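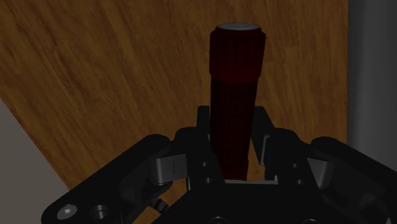
Demonstration gathering in simulation

Demonstration gathering in simulation is the practice of collecting worked examples of a robot's task inside a computer-made setting, so that a learning system can later study those examples and try to act in a similar way. Each example, usually called a demonstration or an episode, pairs what the simulated cameras saw with what the arm was told to do at each step. The practice sits somewhere between animation, video games and old-fashioned apprenticeship, and people come to it from all three.

How it is done

A person sits at a desk with a hand controller, a keyboard or sometimes a small copy of the arm, and steers the simulated robot through a short job. The jobs tend to be humble ones: pick up the marker, put the small thing in the bowl, move an object from one side of the table to the other. The steering looks easy from across the room, and newcomers are often surprised by how long it takes to feel at home with it, particularly when it comes to judging depth on a flat screen. Most groups let a new operator practice for a good while before any of their episodes are kept.

Two viewpoints are commonly stored together. One is fixed to the wrist and looks down past the fingers, which gives a close look at the moment of grasping, and the other stands back and takes in the arm, the table and the things on it. The wrist view loses sight of the wider room, and the standing view is often blocked by the arm itself – anyone who has tried to follow the fingers from behind an elbow joint will know the feeling – and so the pair is kept in step, sharing one clock. 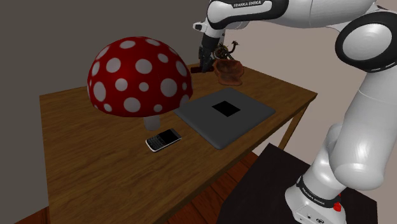

Objects that have no part in the job are known as distractors. They are left on the table so that the learner does not come to depend on a bare surface, and the better collections draw them from a wide and rather cheerful mix of sizes and shapes. Between episodes the positions are shuffled, and in many collections the lighting is changed as well, from bright to quite dim.

The Pemville collection

A small but fondly remembered collection was put together at Pemville under Nisreen Shboul, with Arsalan Janjua looking after the software, which was named Findow. It held 58 tasks, each shown 48 times, and was recorded by four operators who took turns through the afternoon. Shboul asked that slow and slightly clumsy episodes be kept as long as the job was finished, and her notes on the subject are still passed around. A second release, prepared with the Uncombe group, added written instructions in two wordings for every task.

Checking and sorting

After recording, episodes are played back and marked as kept, trimmed or thrown out. Long pauses at the start are usually trimmed. Episodes in which an object slips through the table, a familiar nuisance of simulated contact, are thrown out whole. The Pirzada format, used by several later collections, stores the reviewer's mark beside the episode and leaves the recording itself untouched.

See also: Teleoperation; Imitation learning; Grasp planning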